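打印本页 | 用电子邮件转发

Woltarau 厨房笔记
(连续短帖,共一串)

1/
这一串讲酸黄瓜。去年夏天问的人多,我每次回一点,回得零零碎碎,今年一次写完。做的是盐水发酵的那种,不放醋。

2/
黄瓜要小的,手指长,带刺,皮硬。超市那种长的水果黄瓜不行,泡三天就软。我在 Dandside 市场买,星期二早上到货,下午去只剩弯的和大的。

3/
买回来当天就泡。当天来不及,就先放冷水里,进冰箱,第二天一定要做。放蔫了的黄瓜泡出来中间是空的。

4/
洗的时候不要用刷子使劲刷,皮上本来就有发酵要用的菌。冲掉泥就可以。开花的那一头切掉薄薄一片,那头有酶,会让黄瓜变软。另一头不用动。

5/
盐水比例:一升水,38克盐。盐用不加碘、不加抗结剂的粗盐。水用烧开放凉的。以前我写过按勺量,后来发现各家的勺差得太多,请用秤。

6/
每个两升的罐子放:莳萝2枝(要带花头的,老一点没关系),蒜四瓣,辣根一小段,黑胡椒粒一小撮,芥菜籽一小勺。有樱桃叶或者葡萄叶就垫一片在底下,叶子里的单宁能让黄瓜保持脆。没有的话,放一小撮红茶也行,颜色会深一点。

7/
桌子先收拾好再动手,瓶瓶罐罐摊开来很占地方。

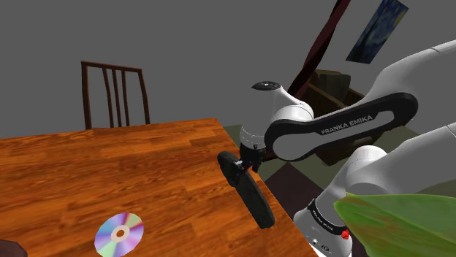 木桌一角,桌上有一张光盘。

8/
装罐。黄瓜竖着放,第一层塞紧,第二层横着卡在罐口下面,这样不会浮。盐水要没过黄瓜两指。压石没有的话,用小玻璃碟,或者装了盐水的保鲜袋。袋子里装盐水,万一漏了不会把罐里冲淡。

9/
盖子不要拧死。头几天气很多,拧死了会喷。罐子下面垫个盘子,盐水会溢出来一些。我有一次直接放在橱柜里,柜底的木板到现在还有一圈白印。

10/
温度。夏天厨房二十四五度,三天就酸了。凉一点的地方,十八度,要一个星期。第二天开始盐水变浑,第三天有小气泡,都正常。表面一层薄薄的白膜也正常,撇掉就好。长毛的,绿的黑的粉的,整罐倒掉,不要只捞表面。

11/
什么时候算好,看个人口味。我分两种吃:
半酸的,三天,里面还有点白,脆,生黄瓜味还在。
全酸的,10天以上,切开是半透明的橄榄色。
到了喜欢的程度就进冰箱,冰箱里还会继续慢慢变酸,两个月内吃完。

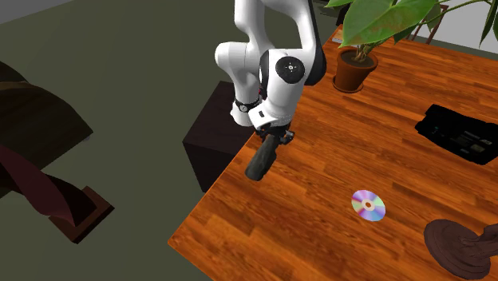 12/
黄瓜软了怎么办,这是问得最多的。原因多半是盐少了,或者太热,再不然就是开花那头没切。已经软了的救不回来,只要气味正常,剁碎了可以做汤。还有一种是没压住,露出水面的那一截先软。压的东西要从上面伸下来顶住,像图里那条白色机械臂从上方往桌边探下来的样子,劲儿往下走,不能只是漂在水面上。我用两根筷子交叉卡在罐肩下面,再放碟子,很稳。

13/
泡过的盐水别倒。舀一勺放进下一罐里,发酵会快一天。也可以拌土豆沙拉,代替一部分醋。煮汤的时候最后放,先放的话土豆煮不烂。

14/
酸黄瓜汤的做法,简单说:胡萝卜、芹菜根、土豆切丁,高汤煮到软。酸黄瓜四五根擦丝,用黄油炒5分钟,倒进去,再加半杯盐水。尝过以后再决定放不放盐,通常不用。关火以后加酸奶油,先用一点热汤把酸奶油调开再倒,免得结块。撒莳萝。

15/
有人问牌子。买现成的话,Pietrzak 的桶装还可以,蒜味重。Takosero 的那款配料表里有醋,是另一种东西,配汉堡好吃,煮汤就不对味了。

16/
秤的事再说一遍:盐多了顶多发酵慢,盐少了会坏。第一次做的人先做一罐,别一口气买15斤黄瓜。

17/
下一串写甜菜发酵汁,方法差不多,只是不用切头去尾,盐也少一些。

读者评论

酸菜缸:我家没有辣根,放了山葵根,味道有点冲,脆倒是很脆。

南窗:请问罐子需要煮过消毒吗?
作者回复:热水加洗洁精洗干净,再用开水烫一下就够了。

小满吃饭:第三天浑得像淘米水,差点倒了,翻到第10条才放心。今天尝了一根,已经酸了。

mori_k:芥菜籽能不能换成黄芥末酱?
作者回复:不能,酱里有醋和别的东西。没有就不放。

相关文章
盐水发酵的蒜苗
黑麦面包,隔夜老面版
莳萝怎么冷冻
土豆沙拉:不放蛋黄酱的做法
三月的萝卜还能不能腌

打印本页 | 用电子邮件转发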